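Sumby waste trial finds cartons and medicine boxes in the wrong bin

March 2, 2024

Packaging made of board accounts for more than half of the items wrongly placed in general rubbish by households in Sumby, according to figures from a sorting trial run from the Kirthorpe depot.

The trial checked 2,902 items taken from household bins that should have gone into a recycling stream. Of these, 1,501 were board packaging of one kind or another: drinks cartons, medicine boxes, cereal packets and the sleeves from ready meals. The remainder was mostly plastic pots, tins and glass jars.

Ginette Deschamps, who wrote up the results, said the two types of pack that caused most difficulty were milk cartons and the small printed boxes that tablets are sold in. Both are handled at the table or worktop, both are light, and both tend to be dropped into whichever bin is nearest when they are finished with.

The two are not treated alike at the depot. A tablet box is normally plain board with print on the outside. Once the leaflet and blister strips have been taken out it can be opened, flattened and put with paper and card. The leaflet goes in the same stream. Blister strips do not, as they are usually a bonded layer of plastic and foil, and the Kirthorpe line has no means of parting the two. Unused tablets should be handed in at a pharmacy and should not be put in any household bin.
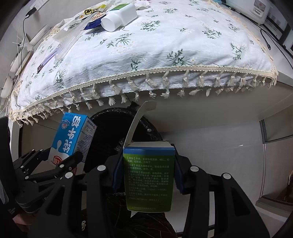
Milk cartons are collected separately from card. The board is lined on the inside with a thin plastic film, and long-life packs generally have a foil layer as well. The fibre can be recovered, but only by soaking and stirring the packs for longer than ordinary card needs. A load of card with too many cartons in it is marked down by the mill or turned away.

Residents in the trial area were asked to empty each carton, rinse it, press it flat and replace the cap if there is one. Packs with liquid left in them were the main cause of spoilt loads. Deschamps said one half-full carton was enough to soak the paper around it in the collection lorry, after which the whole layer had to be scraped out and sent for burning.

Print language was recorded for the first time. A fair share of the food and medicine packaging in Sumby is imported, and the disposal marks on it may be absent or may follow another country's scheme. Sorting staff were told to go by the material and ignore the marks. The same advice appears on the leaflet sent to homes: if the torn edge shows grey or brown board all the way through, treat it as card; if there is a shiny film on the inside, treat it as a carton.

The leaflet went to roughly 3,000 addresses. Nouhaila Slaoui, who managed the delivery rounds, said 2,979 copies were printed in the first run and a short second run was needed to cover the flats on the Birkow side of the ring road. Copies with larger type can be picked up from the depot office.

Slaoui said the flats remained the weakest part of the scheme. Shared bin stores there have one container for card and none for cartons, so residents have to carry cartons to the bank beside the Ahuja supermarket. Two extra carton containers have been ordered. They are the narrow type with a slot in the lid, sized to take a one-litre pack on its side.

A second count is planned for May, using the same streets and the same method. Items will again be taken from general rubbish only, weighed dry and listed by material. Medicine boxes will have their own line in the May table, having been entered under mixed card in the present one.

Collection days in Sumby are unchanged. Card and paper should be at the kerb by 7 am, flattened and kept under a lid in wet weather.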